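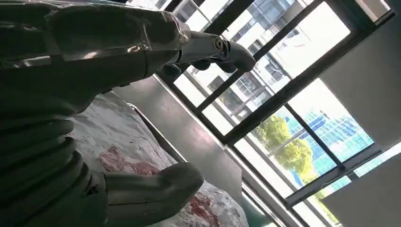
Covering and Care of the Window-Side Work Surface: Notes for the Reswood Room
March 3, 2023

The purpose of this post is to set down the present arrangement of the work surface beside the window at Reswood, together with the practice adopted for covering it and clearing it. Readers who have followed this blog since the move from Panisstead will be aware that the previous room had no daylight to speak of and a floor that could be hosed. The Reswood room has a great deal of daylight and a floor that may not be hosed under any circumstances. Most of what follows is a consequence of that exchange.

I have kept to a formal order because several readers asked for one after the October post, which was agreed to be difficult to use.

Position of the surface

The room is almost 1000 square feet, with the window side by far the most pleasant part of it. On moving in, the writer placed the main surface against the interior wall, where it remained for a short and unsatisfactory period. Work done there had to be carried to the window to be looked at, and then carried back. It is now kept near the glass.

The gap between the surface and the window is to be maintained at all times. It should be wide enough for one adult to stand in with both elbows free. A narrower gap was tried and led to an awkward sideways manner of working, besides making the lower glass impossible to reach with a cloth. Nothing is stored in the gap. Boxes, in particular, are not stored in the gap, however briefly it is intended they should stay.

The covering

The question of what to put over the top has occupied more of my time than I would care to report. The following coverings were tried in turn before the current practice was adopted.

Newspaper was used at Panisstead and was discontinued. It tears under a wet hand and leaves print on anything pale.

Oilcloth was purchased in Murnberg. It is handsome and lies very flat, but it is heavy to fold and holds color in the creases. The piece has since been moved to the kitchen at home, where it has given good service.

Paper-backed sheeting, Rieger item 1377, was bought on the recommendation of a reader. It absorbs well. At $135 for the carton it was found too costly for daily use, and what remains of the carton is reserved for work with oil.

Translucent white plastic sheeting is the present choice for ordinary days. It weighs little, can be shaken out by one person, and permits a certain amount of what is beneath it to be seen. Its principal fault is that it will not lie flat. A sheet that has been folded in a drawer keeps every fold, and one that has been handled for a morning acquires a good many more.

A considerable effort was made to correct this. Tape was applied at the corners and lifted. Clips were applied and were in the way of the forearms. Warming the sheet with a hair dryer improved the appearance for a quarter of an hour and is not recommended. The writer has since accepted the wrinkles as a property of the material. They do no harm to the work, provided that small items are not set down in them and forgotten.

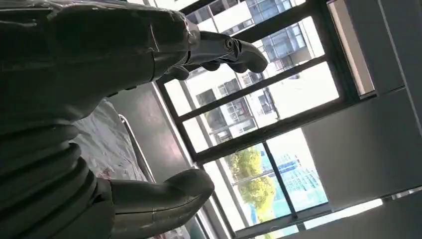

The white covering by the window, creased as usual and showing a few reddish marks. The metal rail runs along the side.

Marks and stains

A covering is expected to become marked. It is there in order that the surface below should not be. The writer therefore makes no attempt to keep the top sheet spotless, and visitors are asked not to apologize for leaving color on it.

There is, however, a distinction to be observed between marks on the upper side and marks underneath. With a translucent sheet the two can look very much alike, particularly in shades of pink and red. The procedure is as follows.

1. Wipe the mark once with a damp white cloth. Look at the cloth.

2. If the cloth has taken up color, continue with a clean part of it, working from the outside of the mark toward the center.

3. If the cloth is clean and the mark remains, lift the sheet at the nearest corner and look at the underside and at the surface itself.

4. If the surface has been marked, remove the sheet altogether and attend to it before any further work is done. A small amount of dish soap in lukewarm water is to be tried first. Scouring powder is not to be tried at all.

5. Leave the surface uncovered until it has dried. Water trapped below plastic will stay there for days.

A mark that has dyed the plastic permanently may be left. I once spent most of an afternoon on a pink patch that could have been cut out with scissors, or lived with, and I mention this only so that others may be spared the afternoon.

The rail

The thin metal rail along the side calls for very little attention. It is wiped down with the same damp cloth and then dried with a second, as drips left on bare metal are visible from across the room in the morning. Towels are not hung on it. The writer is aware that it looks well suited to towels. A towel hung there brushes against the covering each time somebody passes, and pulls it gradually out of position.

Sumeya Mersha, who shared the Panisstead room with me for several winters and still comes by, has suggested tucking the long edge of the sheet beneath the rail. This was tested for a week. It does hold the sheet, but the tucked part gathers crumbs and drips, and has to be pulled free whenever the edge is cleaned. Opinion between us remains divided. On the days when she is working the edge is tucked, and on other days it is not.

Daylight

It would be improper to write at this length about the table and omit the window, for the sake of which the whole arrangement exists. The light that comes through it is strong and fairly even for a large part of the day. The dark bars dividing the panes throw shadows on clear mornings, and these travel slowly over the work. One learns to shift a little to the left.

The view of the trees is best from low down. When I am seated on the short stool, or obliged to crouch in search of something dropped, the upper panes are filled with leaves and the sky behind them, and I have been known to prolong the search.

A roller blind was considered for the brightest weeks. The quotation received from a shop in Murnberg came to $583 with fitting, and the matter was put aside. A length of muslin, pinned up as required, has been adequate so far. White plastic returns a good deal of glare on a sunny day, and where the muslin is not sufficient, a gray towel laid over the unused half of the sheet is a considerable relief to the eyes.

The glass is cleaned on the inside every second week, on an overcast day if one can be had. In full sun the cleaning water dries before it can be wiped away, and the streaks are worse than the dust they replaced.
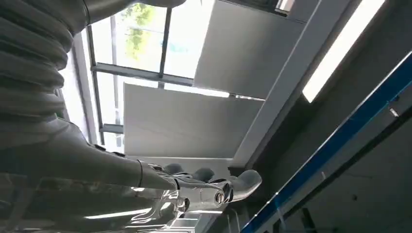
Clearing at the end of the day

Loose items are removed first and placed on the shelf, including those that belong elsewhere. They may be sorted later. The covering is then looked over for anything small lying in the folds. Pins are the usual find, though a contact lens was once recovered.

The sheet is folded inward from the two long sides so that whatever is on it remains on it, then carried to the bin and shaken out there. It is not to be shaken out of the window. If it is sound it goes back over the surface the same evening, marked side up. If it has split, it is discarded and a fresh length is cut, allowing a hand's width of overhang on each side. The scissors are returned to the hook by the door.

Correspondence on the subject of flat-lying plastic continues to be welcome. Those who wrote concerning the Panisstead sink will receive a reply separately, as soon as the measurements have been found.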